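Section 4. Recording demonstrations in homes

This section covers the recording stage of the Skudisico method: setting out a task in somebody's home, fitting and checking the hand-held grippers, recording the takes, and sorting them afterwards. It assumes that you have read Section 3 and that both grippers have been charged and paired. Training the policy is covered in Section 6.

The method learns two-handed folding and tidying from people, with no robot in the room during recording. An operator holds one gripper in each hand and does the job with the fingers of the tools. The recorded motion and video are later used to train a policy for the Indgate arms, which carry the same fingers. Because of this, a take is only useful if everything in it was done with the fingers. A sleeve straightened with a thumb cannot be copied by the arms.

4.1 Before you leave for the home

1. Check that you have two grippers, two spare finger pads, the calibration board, the tablet, the tape measure and the task cards.

2. Read the label on each gripper and write its number on the session sheet. Left and right are set by number in the software, so a pair that has been swapped by hand will be recorded the wrong way round.

3. Wipe both lenses on each gripper with the dry cloth in the lid of the case. Do not use the alcohol wipes. They are for the handles.

4. Open the Vidal app on the tablet and load the session for that household. If the session does not appear, call Abilio Pastor at the lab before setting out. A session made up on site will not carry the consent record.

Note: The consent form covers named rooms only. If the householder offers you another room on the day, thank them and have the form amended first.

4.2 Choosing and preparing the surface

For folding tasks we use whatever the household would use, usually a bed or a table. Do not bring a plain sheet to cover it. In the first round of sessions Eleri Probert covered every surface with the same grey cloth, and the policy trained on those takes did well in the lab and poorly on anything with a pattern. Busy surfaces have been kept in since then.

1. Ask the householder which surface they fold on and use that one.

2. Clear enough space to lay the garment out with its sleeves spread. Move things to the edge of the surface. They do not need to leave it.

3. Leave pillows, quilts and furniture where they are unless they are in the way of your elbows.

4. Turn off any fan that blows across the surface. Moving air lifts thin sleeves and the motion is then recorded as if the operator had caused it.

5. Switch on the room light, even in daytime. Close curtains if direct sun falls on the surface.

6. Place the garment at the side of the surface, as given on the task card. Cards marked F start with the garment folded and ask the operator to open it out first. Cards marked H start with it in a heap.

Caution: Woven mats and loose covers slide. Press the surface with a flat hand and push gently away from you. If it moves, ask whether it may be tucked in. Do not pin or tape anything belonging to the household.

4.3 Checking the view

Each gripper records from its own position, so each must see its own fingers and as much of the work as possible. Do this check with the operator standing or kneeling exactly as they will during the take.

1. Have the operator take hold of both grippers and bring them over the surface, with the fingers open.

2. On the tablet, open the view from the first gripper. Both finger pads should be visible, with a clear gap between them and the surface showing through it.

3. Look for the garment. It should be in view at the side given on the card.

4. Ask the operator to bring the second gripper in from its own side until its fingers show in the first view.

5. Repeat from the second gripper.

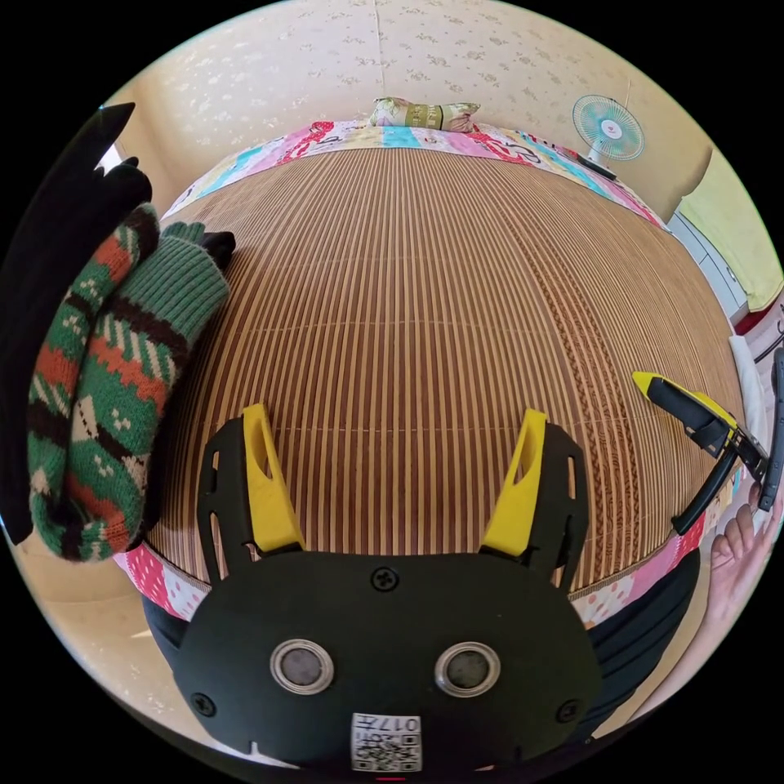

Photo: Žofie Kolář, Skudisico home sessions, view check with gripper 017

The view shown is a pass. Both yellow pads can be seen with the mat between them, the knitted sweater is at the left edge of the bed, and the other gripper has come in from the right. The striped mat and the patchwork quilt are the sort of background we want.

A hand at the edge of the view is acceptable as long as it is holding the tool. A free hand touching the garment is not. Dark sleeves and loose clothing near the lower part of the view are allowed, but ask the operator to push long cuffs up if they hang below the handle.

If the view fails, try these in order:

One finger pad missing: the finger bracket may be seated wrongly. Open the jaws fully, loosen the bracket, slide it back to its stop and tighten it again.

Other gripper never appears: the operator is holding the tools too far apart or too low. Ask them to raise both hands a little and try again.

Image washed out: close a curtain or have the operator turn to face away from the window.

Image soft or milky: wipe the lens. If that does not help, mark the gripper on the session sheet and use the spare pair.

4.4 Calibrating on site

Calibrate after the view check and again after any drop or knock, however small.

1. Lay the calibration board flat in the middle of the surface.

2. Start the calibration in the app. The tablet gives one tone.

3. Have the operator move both grippers slowly over the board for 40 seconds, keeping the board in view. Slow tilts are good. Fast turns spoil it.

4. Wait for the second tone and read the result. Green is a pass. Amber may be used for practice takes only.

5. Remove the board and put it back in its sleeve before recording. A board left on a bed in the background has ended up in a whole afternoon of takes before now.

Note: Surfaces with closely repeated stripes or slats can confuse the tracking when they fill the whole view. If calibration fails twice on such a surface, tilt the grippers so that some wall or furniture is included. Hugo Villalobos found this cured most failures on slatted mats, and the wall does not need to have anything on it.

4.5 Recording a take

1. Read the task card aloud to the operator. Do not show them how you would do it. We want their own way of folding.

2. Let them practise twice with recording off.

3. Press Record and wait for the tone. The operator holds still until it ends.

4. The operator carries out the task at a comfortable pace. Stay out of view and do not talk them through it.

5. When the task is finished, the operator opens both grippers, lifts them clear of the garment and holds still again. Press Stop.

6. Mark the take as complete, partial or spoiled. Choose partial if the job was done but a step was missed.

7. Reset the garment to the starting state on the card.

A take should not run longer than 60 seconds for F cards. If it does, let the operator finish and mark the take as slow. Slow takes are kept but weighted lower in training.

Dropped garments and second attempts at a grasp are not faults. Leave them in. Telmo Escobar compared two policies, one trained with these corrections cut out and one with them left in, using the same number of takes for each. The policy trained on the uncut takes picked a slipped sleeve up again far more often. The other tended to carry on with empty fingers.

Caution: Fingers and pads can catch in knitted fabric. If a loop is caught, stop, open the jaws and free it by hand. Do not pull. Mark the take as spoiled and look over the garment with the householder before going on.

Caution: The grippers are heavy when held out in front of the body. Give the operator a break after every 21 takes, and sooner if they ask. Tired operators start resting the tool on the bed, and this shows up in the data as a downward push.

4.6 How many takes, and from how many homes

The target for each task is 300 complete takes. Spread them over as many homes as the schedule allows. When we held the total fixed and changed only the number of homes, results on an unseen bed rose with each home added, and extra takes from a home already in the set made little difference. We have not tested this for table tasks, where the surfaces vary less.

Change the garment often. Thick knits, shirts and towels behave differently, and a policy trained on towels alone treats every sleeve as a corner. Patterned garments are welcome, including those that match the background closely. Record the garment type on the session sheet in plain words.

4.7 Finishing the session

1. Stop the session in the app and wait until both grippers show as saved. Do not switch them off before this.

2. Play back one take from each card, from both views, all the way through.

3. Check for faces, letters, photographs and screens. If any can be read or recognised, mark the take for masking. Mirrors are easy to miss.

4. Put the room back as you found it, and ask the householder to check it.

5. Wipe the handles, fit the lens covers and pack the grippers with the jaws closed.

6. Upload over the lab network to the Zadadness store on the same day. Do not use the household's connection.

Session sheets go in the tray by the door and are entered every Thursday. If a sheet and the app disagree about which card was used, the sheet is taken as correct, so fill it in during the session and write clearly.

Continue to Section 5 for trimming and masking.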